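The Desk at Welton

My mother-in-law's rule was that you could not sell a house with a dirty desk in it. You could sell it with a leaking tap, or with the neighbour's budgie screaming through the wall, but a dirty desk told a buyer everything. So when Jovita Manríquez rang to say the people from Brutulley wanted to see the flat that same afternoon, I didn't look at the kitchen or the bathroom. I looked down the hall at the long white desk and said a word I won't repeat.

I'd bought that desk when I still worked for Frota, back when I believed I would be the sort of person who answered letters. It cost me 394 dollars and took two of us to get up the stairs, me and Welington Rocha, who dropped his end on the second landing and has talked about his toe ever since. It was meant to hold one lamp and one notebook. Ha!

"How long have I got?" I asked Jovita.

"Fifty minutes," she said. "Maybe less, they drive fast."

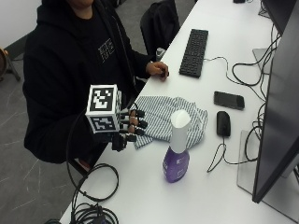

Cleaning is a thing I do in a temper or I don't do it at all. Anselmo used to hum while he wiped — he'd start at one end and go along like a man painting a fence — and I'd come in after him and shift everything back to where it had been. Now there was only me to be cross with. The striped cloth was already out, all scrunched up on the desk, and the purple bottle with the tall white cap was standing in front of it like it had been waiting for an apology. The keyboard, the mouse, the phone, every one of them had a cord or a ring or a grudge. I picked up the phone first, of course, and it rang.

"Daiane?" It was Ruba Ghanem from downstairs. "Are you moving furniture?"

"I'm selling the flat, love."

She went quiet. I could hear her kettle going.

"To who?"

"Some people from Brutulley. They drive fast."

"Well, don't clean it too nicely," said Ruba, and hung up on me.

I stood there with my hand on the desk. Thirteen years I'd had her underneath me, banging on her ceiling with a broom whenever I had the radio on, and every January she brought up a plate of those date biscuits and pretended she'd made too many.

Then I picked up the cloth and gave the far corner a bit of a rub. The near one I left alone. When the buzzer went I let it go twice before I answered, and I put the radio on, quite loud, on my way to the door.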